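Wistus hand-held gripper pair: review after one budget cycle

Posted Jun 18, 2025 by Siu-ming Kan

We bought the Wistus pair in January, when Shu-fen Chien was putting together the equipment list for our packing trials. The choice was between one small arm at a price we couldn't defend and a set of hand-held grippers that would let us record grasps first and pick the arm later. We went with the grippers. They cost $700 for the pair, cables included, mounts extra.

The fingers are the best part. They close evenly and have enough give for soft packaging, and most of our work is soft packaging. Snack bags are hard on a gripper. The film slides, the air inside moves around, and if you squeeze too much you have crumbs. We had a suction tool from Jikow on trial before this and it lost its seal on anything with a crimped top.

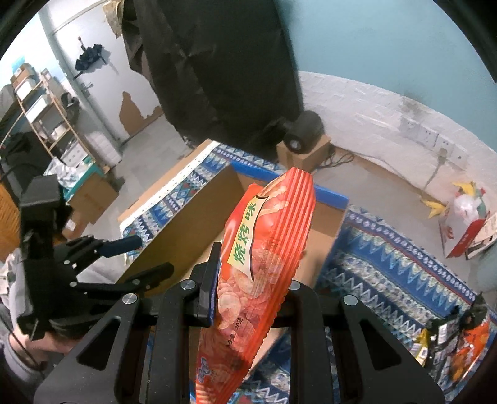 For bags of 30 grams or so I'd use nothing else at this price. Larger bags are harder. You need both grippers, one to steady and one to lift, and it takes a new person a session or two to stop knocking them together. Yung-ching Hsieh picked it up faster than I did.

The cables are the main complaint. They are thin and too short for a person working on their feet, and we replaced one after 3 weeks. Put spares in your budget at the start – a second purchase order took us longer to get signed than the first. The replacement was $90 from Plakus, our supplier, and they were decent about it.

Weight is fine for short runs. After an hour my wrist is sore, so we swap over. The screws on the body loosen a bit with use and the hex key in the box is poor quality. Use your own.

If you're planning a purchase, allow for storage and for someone's time to label the recordings. Our labelling bill passed the price of the hardware by the second month, and I hadn't put a line in for it. Sum-yee Kuo has since added one to the template.

Would I buy them again? Yes, for choosing an arm. They don't replace one.

Score: 7 out of 10. I'd go higher with longer cables.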